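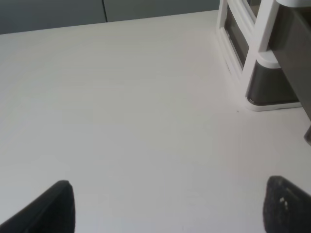
Florken Users Board > Setup and Maintenance
Thread: Wrist camera and drawer unit, keeping the two lined up

benedetta_l wrote:
Hello all, and sorry in advance for the length of this! I look after one arm at our workshop in Mincombe, and its whole job is opening and closing the drawers of a small plastic drawer unit that stands on a white tabletop. White body, smoky drawers, nothing fancy. We run it on the Florken controller with a two-finger parallel gripper, one camera on the wrist and another on a fixed stand.

My trouble is drift. On Monday I taught the approach to the lower drawer and it was lovely, the fingers came down right in front of the handle every time. After 70 cycles it was reaching a little too far to the left, and by the end of the afternoon it was missing the handle altogether and nudging the drawer front. I re-taught it, went home happy, and came back to the same thing the next day. The log shows code 2267 each time, which my manual only calls "target offset out of range" (thank you, manual).

So far I've re-zeroed the arm, run the wrist camera calibration twice and cleaned the lens. Before I take the bracket off and start all over again, I'd love to hear how the rest of you would go at it.
Benedetta Lombardi

ruggiero_fan wrote:
Welcome, Benedetta! I would put my money on the bracket. The Ruggiero style mounts are good, but the screws do work themselves back a hair when the wrist keeps reversing direction, and a hair at the wrist is a lot by the time you get down to the fingertips' end of the picture. Put a pencil line across each screw head and onto the bracket, run your 70 cycles, and see if the lines still meet.

Have a look at the cable too. If it's tight when the wrist is turned all the way over, it pulls on the camera a tiny bit every cycle. You want a nice easy loop that never goes straight.

primo_g wrote:
I'm going to disagree, in a friendly way. If the camera were moving, you'd expect it to be off at the upper drawer by a similar amount, and she only mentions the lower one. I'd look at the drawer unit itself. Those little plastic units weigh next to nothing, and each pull drags them toward the arm. Ours in Karnuvbridge crept along the table all through December before I caught it.

What I do now is park the gripper low in front of the lower drawer with the fingers just off the table, and use that as my reference pose. I save a still from the fixed camera at that pose in the morning and another at lunch, and flip between them. If the unit has walked, you'll see it right away.

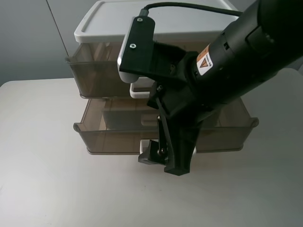 Ruggiero_fan has a point about the cable, though, Primo, and I wouldn't write it off so quickly. We had one that only pulled at the low poses, when the wrist was stretched out, and it fooled us for a week into blaming the table. Same code in the log, too. It costs nothing to check both.
- Mincombe_nights

primo_g wrote:
Fair enough, I hadn't thought of it only tugging at the bottom of the reach. I still say do the unit first - it takes five minutes and you don't need a screwdriver.
Primo Gentile

benedetta_l wrote:
Well, you are a generous bunch, thank you! I did both this morning over a very large coffee. Pencil lines on the screws, still matching after the full run, so the bracket is off the hook for now. The cable is easy all the way through the low poses. Then I flipped between Primo's two stills, and the unit had crept toward the arm and turned slightly as well, which would explain why the reach was going off to one side.

I've put a strip of thin grip mat under the base and re-taught both drawers with the unit sitting on it. I also added a check to the start of the program. The arm goes to a home pose with the fingers wide open, the wrist camera looks out over the table to the near corner of the unit's base, and the program compares that corner with the saved position.
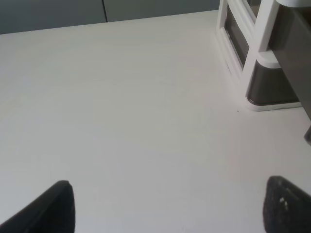

If the corner is more than 15 pixels away from where it should be, the arm stays put and the light goes yellow, and I go and push the unit back by hand. I know a clamp would be the proper thing, but the drawers need to slide freely and I haven't found one yet that doesn't squeeze the sides.

While I was at it I wiped down the finger pads, the rough kind, with a barely damp cloth. Does anyone have a better way? I don't want to wear the grip off them.

ruggiero_fan wrote:
Soft dry toothbrush, no cloth. The cloth pushes crumbs down into the pad. We swap ours at about 3000 cycles whether they look tired or not.

primo_g wrote:
We go longer than that and I think early swapping is a waste of good pads, but yes to the toothbrush. And do wipe the underside of that grip mat every week, Benedetta. Once it gets dusty it slides just as well as the bare plastic did.

benedetta_l wrote:
Toothbrush it is, and the mat goes on the weekly sheet. I'll leave it running through the afternoon and post the log tomorrow, good or bad!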